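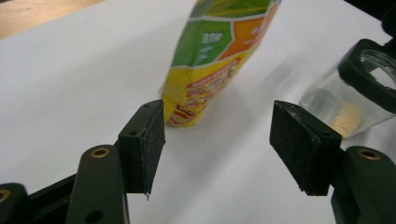

trockenlauf: Bei uns war der Schaumstoff unschuldig. Schau dir zuerst die Öffnungsweite im Log an, bevor du Beläge bestellst.

Forum › Greiftechnik › Störungen und Sicherheit
Juni, Thema eröffnet von nullpunkt_ost

nullpunkt_ost:
Beläge bestelle ich vorerst keine, danke. Noch mal von vorn für alle, die nur den Titel gelesen haben. Wir nehmen mit dem Handgreifer Griffe an Verpackungen auf und spielen sie auf dem Barredo-Arm ab. Am Sonntag hat der Arm beim Snackbeutel viel weiter zugefahren als in der Aufnahme. Beutel geplatzt, Krümel in der Führung, und der Arm hat den Griff trotzdem weiter gehalten. Keine Fehlermeldung, auch kein Stopp durch die Kraftüberwachung. Ich habe den Taster gedrückt. Verletzt wurde keiner, ich stand aber näher dran, als ich hätte stehen sollen.

In den Logs springt die Weite beim Schließen um 7 mm nach unten, immer innerhalb von ein, zwei Zyklen. Von 118 Aufnahmen sind 29 betroffen. Gläser und Dosen laufen sauber durch, es sind nur die Beutel.

klemmbock:
Wie wird die Weite bei euch gemessen? Encoder oder über die Marken an den Fingern?

nullpunkt_ost:
Marken, über die Kamera am Greifer. Die Weite wird danach auf 100 Hz hochgerechnet und geht so an den Soneo-Regler.

trockenlauf:
Dann hast du deinen Fehler. Ein Beutel beult beim Zudrücken seitlich aus und verdeckt eine Marke. Die Auswertung rät und liegt daneben. Hatten wir in Jallstead genauso, nur mit Müsliriegeln. Dazu kommt, dass bunt bedruckte Folie manchmal als Marke durchgeht.

klemmbock:
Glaube ich nur halb. Wenn die Marke weg ist, müsste der Wert fehlen oder wild streuen. Ein Sprung, der jedes Mal gleich groß ist, riecht für mich nach Mechanik. Sitzt der Klemmblock vom Belag fest? Wenn der sich unter Last verdreht, steht der Finger anders und die Weite stimmt nicht mehr.

nullpunkt_ost:
Schrauben sind nachgezogen, kein Spiel fühlbar. Die Gewindeeinsätze sitzen auch. Ich habe gestern noch eine Reihe mit Beutel gemacht, beide Hände am Greifer, langsam zu und wieder auf. 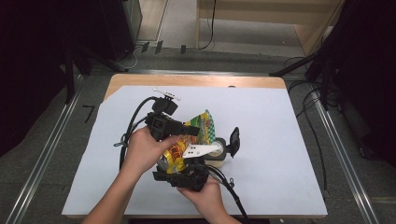 Snackbeutel im geschlossenen Greifer

In dieser Reihe war der Sprung zweimal drin. Beide Male meldet die Erkennung eine Marke als verloren, und der Filter hängt am alten Modell fest. Mit leerem Greifer bekomme ich ihn gar nicht reproduziert.

trockenlauf:
Sag ich doch.

klemmbock:
Zweimal ist dünn. Aber gut, mit leerem Greifer hast du auch keine Last auf den Fingern, das beweist in beide Richtungen nichts. Nimm einen Schaumstoffwürfel, der die Marken frei lässt, und drück richtig zu. Kommt der Sprung dann auch, ist es die Mechanik.

fuchsriegel:
Ich lese hier lange mit und finde, ihr redet am eigentlichen Problem vorbei. Woher die falsche Weite kommt, ist zweitrangig. Der Arm darf so einen Sollwert gar nicht annehmen. Begrenzung der Schließgeschwindigkeit in den Regler, Obergrenze für die Kraft, und bei verlorener Marke anhalten. Bis das drin ist, würde ich nichts mehr abspielen, solange jemand am Tisch steht.

trockenlauf:
Anhalten bei jeder verlorenen Marke ist nicht praktikabel, dann steht der Arm alle paar Sekunden.

fuchsriegel:
Dann steht er eben. Wir hatten im Stumadier-Projekt einen gequetschten Daumen, seitdem diskutiere ich darüber nicht mehr.

nullpunkt_ost:
Abspielen ist bis auf Weiteres gesperrt. Die Kraftgrenze im Soneo stand übrigens auf Werkseinstellung, also offen — das geht auf meine Kappe. Die betroffenen Aufnahmen fliegen aus dem Satz. Den Versuch mit dem Würfel mache ich morgen früh und stelle die Kurven hier rein.

klemmbock:
Bitte mit Rohwerten vor dem Filter, sonst sieht man nichts.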